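Hendton Neighbours Help Pages
Home and Repairs > Shelves and Storage

Long bookshelf sagging in the middle, can I save it?

Posted by Ebere Garba, October

Hello all! I've finally got a whole wall for my books after years of keeping them in boxes, and I'm so pleased with it that I can't stop going in to look. The trouble is that the long shelves have started to dip. They're white-faced chipboard, 948 mm between the uprights and 220 mm deep, held up by those little metal pegs at each end and nothing in between. The worst one has all my cookery books on it plus the atlases (I know, I know).

I took everything off last night and the board stayed bent. Is it finished, or can it be flattened? And if I need new boards, what do I ask for? A joiner in Holtcombe quoted me 220 pounds to redo the lot, which is fair enough, but I'd love to have a go myself. I own a drill, a handsaw and plenty of enthusiasm.

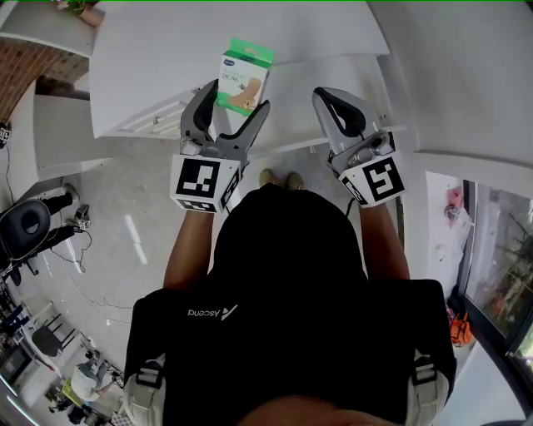 Issue 81

Matheson Road Maggie

Oh, you can definitely do this yourself, and it's such a satisfying job! First thing, turn the bent board over. Put it back with the hump facing up and load it again, and a good part of the bend will work its way out over a few weeks. It won't stay flat for ever, as chipboard keeps creeping under a load, but it buys you time.

Then stiffen the front edge. Get a length of softwood batten, planed, as deep as you can stand the look of, and glue and screw it along the front underneath the shelf, standing on its narrow edge. A batten laid flat does next to nothing, so do stand it up. Clamp it while the glue goes off, and leave it overnight before you put a single book back. Drill pilot holes, and check your screw length twice — I once came straight up through a nice white top and had to live with a row of little volcanoes.

For the back, screw another batten to the wall along the whole length and let the shelf rest on it. Between that and the front strip you'll hardly believe it's the same board. If your wall is plasterboard, find the studs. On brick, use proper plugs, and check for cables and pipes before drilling anywhere.

Paint: rub it down lightly, primer, then two thin coats of satin. Don't rush to fill the shelf, because new paint grabs book covers and you'll peel the bottoms off your paperbacks. I give mine a week with the window open a crack.

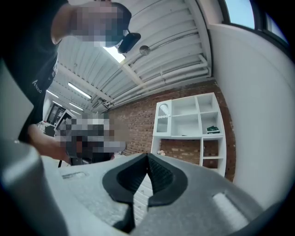

As for the weight, move the atlases! Big heavy books want to be on the bottom shelf or hard up against the uprights, with the light stuff in the middle. I've got a bit over the top about this and now weigh mine on the kitchen scales by the armful. My poetry shelf hasn't moved a hair, and it's the same cheap board as yours.

If you do end up buying new, ask for plywood or solid timber, thicker than what you've got, and take your measurements with you written down. The timber counter at Sotura will cut to size while you wait, and they're very patient with people who change their minds. Get the boards cut a couple of millimetres short so they drop in without scraping the sides.

Do tell us how you get on, I love a shelf!

gruffalo_dad

just put an upright in the middle. halves the span, job done

Pete in Holtcombe

Agree with the upright, as long as it goes all the way down to the floor, one directly under another. If you only prop the top shelf you've moved the load onto the one below and that'll go next. Screw through the shelf into the end of the divider and use a long thin screw or it'll split.

I'd go for both, upright and front batten. I did ours with offcuts and it cost me nothing but a Saturday's worth of tea. There are 200 cookery books on there now and my wife is still buying them.

Ebere Garba

Thank you all so much! Board is flipped, atlases are on the bottom, and I've got batten on the list for the weekend. Going with the upright as well. Maggie, does it matter which glue, or is ordinary wood glue all right on the white facing?

Matheson Road Maggie

Scuff the facing off with coarse paper where the batten goes, right through to the chipboard, and ordinary wood glue will be fine. It won't stick to the shiny stuff.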